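조립 연습판, 어디까지 믿을 것인가
발표자 노트 (화요일 오후 세션, 질의응답 포함)

시작 전에
마이크 확인. 나눠 줄 부품 주머니는 맨 앞줄에서 뒤로 돌린다. 주머니는 돌려받아야 하니 끝나고 꼭 말할 것. 지난번에 핀 두 개가 안 돌아왔다.

여는 말
안녕하세요. 오늘 제목에 물음표를 붙일까 말까 하다가 뺐습니다. 물음표를 붙이면 제가 중립적인 척하는 것 같아서요. 저는 조립 연습판을 오래 써 왔고, 지금도 씁니다. 그런데 연습판으로 뭘 배웠다는 이야기를 들으면 일단 한 번은 의심합니다. 오늘은 그 의심을 하나씩 꺼내 놓겠습니다.
(손 들어 보게 하기: 연습판을 직접 만들어 본 분? 사서 쓰는 분? 창고에 넣어 둔 분?)
세 번째에 손이 많이 올라오면 잠깐 멈춘다.

연습판이 뭐라고 팔리는가
카탈로그 문구를 그대로 읽는다. Gromard 카탈로그 첫 장. "실제 조립 공정의 핵심 동작을 책상 위에서." 여기서 제가 걸리는 단어는 '핵심'입니다. 누가 정한 핵심인가요? 꽂기, 끼우기, 맞물리기. 네, 조립에 다 들어 있습니다. 그런데 현장에서 시간을 잡아먹는 건 대개 다른 데 있어요. 부품이 봉지 안에서 엉켜 있고, 앞 공정에서 넘어온 구멍에 버가 남아 있고, 도면 개정 번호가 다르고. 연습판에는 그런 게 없습니다. 없는 게 당연하죠. 그러면 카탈로그도 그만큼만 말해야 한다고 봅니다.
같은 카탈로그 뒤쪽에 조합이 3000가지 가능하다는 말이 나옵니다. 계산은 맞을 겁니다. 부품 놓는 순서와 방향을 다 곱하면 그 정도 나옵니다. 하지만 배우는 사람 손에서 다르게 느껴지는 조합이 몇 가지인지는 안 적혀 있어요. 저는 그쪽이 궁금했습니다.
(여기서 물 한 모금. 너무 빨리 넘어가지 말 것.)

첫 번째 의심: 윤곽선
판에 부품 모양대로 윤곽을 그려 두는 방식, 다들 아실 겁니다. 공구 벽에서 온 습관이지요. 스패너 자리에 스패너 그림자. 빠진 게 있으면 바로 보입니다. 정리용으로는 저도 불만이 없습니다.
문제는 같은 선을 학습용으로 쓸 때입니다. 윤곽이 있으면 사람은 그림을 맞춥니다. 부품을 보는 시간이 줄고 판을 보는 시간이 늘어요. Stivach 교육장에서 기록을 정리한 Khoa Châu 씨가 보여 준 표가 있는데, 윤곽이 있는 판에서 숙련됐다고 적힌 사람이 민판으로 옮기자마자 다시 방향을 틀리기 시작합니다. 수강생 66명의 기록입니다. 많은 숫자라고는 못 하겠고, 비교 집단도 없습니다. 그러니 이 표를 가지고 윤곽선이 해롭다고 결론 내리시면 저는 그 결론도 의심하겠습니다.
제가 말할 수 있는 건 이 정도입니다. 윤곽선이 있는 판에서 잰 시간을 '조립 시간'이라고 부르지 말자. '자리 찾기 시간'이라고 부르자. 이름만 바꿔도 보고서가 꽤 얌전해집니다.
예상 반론: 초보자한테는 선이 있어야 시작이라도 한다. 맞는 말이라고 인정하고 지나간다. 언제 지울지를 정해 두었느냐고 되물을 것.

두 번째 의심: 공차
주머니에서 페그 하나 꺼내 보시라고 한다. 판은 뒤쪽 책상에 있으니 쉬는 시간에 꽂아 보시고요.
연습판 구멍은 대체로 너그럽습니다. 출력해서 만든 부품이면 더 그렇습니다. 같은 파일로 뽑아도 그날 날씨, 재료 보관 상태에 따라 조금씩 다르게 나오니까 설계할 때부터 여유를 크게 잡습니다. 저도 그렇게 합니다. 안 그러면 한 세트에서 절반은 사포질을 해야 하거든요.
그런데 여유가 커지면 꽂기라는 동작이 바뀝니다. 비스듬히 넣어도 들어가고, 힘을 빼고 놓기만 해도 떨어집니다. 실제 끼워맞춤에서 손끝으로 느끼는 그 걸림이 없습니다. 살짝 기울어졌을 때 밀지 말고 빼야 한다는 걸 판이 가르쳐 주지 않아요. 오히려 밀면 된다고 가르칩니다.
제 작업장 이야기. 'Ông'이라는 이름을 붙인 판이 있습니다. 구멍을 일부러 빡빡하게 만든 판인데, 처음 내놓았을 때 다들 불량이라고 했습니다. 부품이 안 들어간다고요. 들어갑니다. 똑바로 넣으면 들어가요. 지금은 이 판을 제일 먼저 내놓습니다. 그게 교육적으로 옳은지는 저도 확신이 없습니다. 첫날 기분이 나빠져서 돌아가는 사람이 분명히 있으니까요.
(웃음이 나오면 기다리고, 안 나오면 그냥 간다.)

세 번째 의심: 횟수
연습판 홍보에 제일 자주 나오는 게 횟수입니다. 몇 회 반복, 몇 회 성공. Prillthorpe 쪽 보고서에는 반복 횟수가 1661회로 적혀 있습니다. 끝자리까지 적혀 있으면 왠지 믿음이 가죠. 저는 그럴 때 정의부터 찾습니다. 한 회가 뭔가. 페그 하나를 꽂으면 한 회인가, 판 하나를 다 채우면 한 회인가. 떨어뜨렸다가 다시 집은 건 어디에 들어가나.
보고서 본문에는 없었습니다. 부록에도 없었고요. 메일로 물었더니 담당이 바뀌어서 확인이 어렵다는 답이 왔습니다. 악의는 없었을 겁니다. 다만 저는 그 뒤로 그 숫자를 인용하지 않습니다. 오늘 인용한 건 인용하지 말자고 인용한 겁니다.
Svitlana Hordiienko 씨는 같은 문제를 다르게 풀었습니다. 성공한 횟수를 세지 않고, 실패한 방식에 이름을 붙입니다. 기울어짐, 엉뚱한 구멍, 거꾸로, 놓침, 옆 부품 건드림. 현재 목록이 11개입니다. 저는 이 목록을 꽤 좋아하는데, 좋아한다고 해서 검증된 건 아니지요. 두 사람이 같은 장면을 보고 같은 이름을 붙이는지 아직 확인을 안 했다고 본인도 말합니다.
목록을 화면에 띄우고 읽지는 않는다. 읽을 시간만 준다.

네 번째 의심: 기어
기어가 들어간 판은 인기가 좋습니다. 돌아가니까요. 전시회에 가 보면 사람들이 꼭 한 번씩 돌려 봅니다. 그런데 기어 모양 부품이 하나 있다고 해서 그 판이 맞물림 연습이 되는 건 아닙니다. 상대가 있어야 맞물리지요. 축에 끼우는 것까지만 시키는 판이면, 겉모양이 화려한 꽂기 연습입니다. 꽂기 연습이 나쁘다는 말은 아니고, 표에 '기어 조립'이라고 적지는 말자는 겁니다. 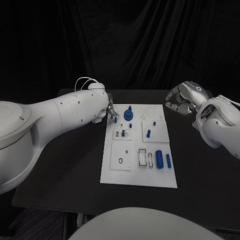

키가 큰 부품도 따로 생각해 볼 만합니다. 판 가운데 높은 게 하나 서 있으면 그 옆의 작은 핀은 난이도가 확 달라집니다. 손이 들어갈 길이 줄어드니까요. 설계한 사람은 핀 지름과 구멍 지름만 적어 두는데, 정작 걸리는 건 옆 부품에 부딪히는 순간입니다. 그래서 저는 난이도를 부품별로 매긴 표를 보면 배치도를 같이 달라고 합니다. 배치도가 없으면 그 표는 접어 둡니다.
순서도 마찬가지예요. 낮은 것부터 꽂게 하면 쉬운 판, 높은 것부터 꽂게 하면 어려운 판. 같은 부품, 같은 구멍인데 그렇습니다. 순서를 자유로 둔 채 사람끼리 시간을 비교한 자료를 저는 여러 번 봤고, 솔직히 저도 예전에 한 번 만든 적이 있습니다. 그 슬라이드는 지웠습니다.

색에 대해서 짧게
(시간이 모자라면 건너뛴다.)
흰 판에 진한 색 부품. 보기 좋고 잘 보입니다. 너무 잘 보이는 게 흠입니다. 현장 부품은 대개 자기들끼리 비슷한 색이고, 놓인 자리하고도 비슷한 색입니다. 연습판에서 빨랐던 사람이 회색 부품 앞에서 느려지는 걸 보고 손이 둔해졌다고들 하는데, 눈이 바빠진 걸 수도 있어요. 둘을 갈라서 재 본 자료는 제가 못 찾았습니다. 아시는 분은 쉬는 시간에 꼭 알려 주세요. 진심입니다.
금속 핀은 또 다릅니다. 작고 반짝이는 건 조명 위치에 따라 보이기도 하고 안 보이기도 합니다. 조명을 안 적은 기록은, 네, 이쯤 되면 제가 무슨 말을 할지 아시겠지요.

그래서 뭘 하느냐
여기까지 오면 꼭 누가 묻습니다. 그럼 버리라는 말이냐고. 버리지 마세요. 거의 다 쓸모가 있습니다. 저희가 새로 판을 받으면 하는 일을 그대로 말씀드리겠습니다.
먼저 판을 돌려 놓습니다. 사진에 나온 방향과 반대로요. 방향이 바뀌었다고 못 하면 배운 건 그 방향입니다.
부품을 하나 뺀 채로 줍니다. 빠진 걸 알아채는 데 걸리는 시간을 적습니다.
한 회의 정의를 종이에 써서 판 밑에 붙입니다. 말로만 정하면 점심 먹고 바뀝니다.
구멍 하나는 매주 게이지로 확인합니다. 자주 쓰는 구멍은 넓어져요. 실력이 는 건지 구멍이 는 건지 모르는 상태로 그래프를 그리면 곤란합니다. 실제로 저희 그래프 하나가 그랬을 가능성이 큽니다.

예상 질문 메모
Gromard 제품이 특별히 나쁘다는 뜻인가? 아니라고 답할 것. 카탈로그가 가까이 있어서 읽었다.
직접 만드는 게 나은가? 시간이 있으면. 도면보다 기록 양식을 먼저 만들라고 권한다.
아이들 수업에도 해당되나? 모른다고 답한다. 해 본 적이 없다.
효과가 있다는 느낌은 어떻게 설명하나? 느낌은 있다. 나도 있다. 판을 바꿨을 때도 남는지 보자고 한다.

주머니 회수. 핀은 세어서 돌려받는다. 뒤쪽 책상의 판은 다음 발표자가 쓸 자리라 쉬는 시간 끝나기 전에 치운다.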